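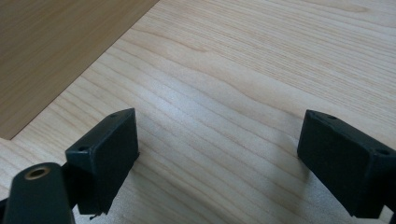

Tea box with nine compartments, how do you fill yours?

veddale26
Wednesday, September 4, 2019
I bought a wooden tea box at the market in Zostthorpe. Hinged lid, TEA on the front in white capitals, three by three inside. I drink mostly loose black tea and my wife drinks herbal bags. Can both go in one box? 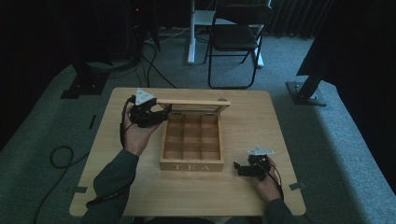

Which teas should go in first?
The bags you drink every day, in the front row, where you can reach them with the lid only partway up.

kettle_on_80
I wouldn't put loose tea in it at all. Wood partitions are thin and the smell travels. I had Astetti peppermint next to Earl Grey and after a month it all tasted like peppermint.

mugshelf
Disagree. I've kept loose tea in mine since March, in small zip bags folded over. No problem so far. The peppermint is the issue, not the box. Keep mint in its own tin.

kettle_on_80
Zip bags leak smell too. If you have to buy bags to make the box work, you may as well use tins.

plainleaf
Measure before you buy anything. Some bags come in paper envelopes that are too wide for the slots. The Wickramasinghe ones only went into mine standing on end. Mine holds roughly 80 bags when it's full, and the lid won't close if they stick up.

veddale26
Thanks. Herbal bags in the box then, loose tea stays in the cupboard. Mint gets a tin. Does anyone line the bottoms?

mugshelf
Parchment paper, cut to size. I change it when it gets dusty.

plainleaf
I don't line mine. I tip it out over the sink and wipe it with a dry cloth.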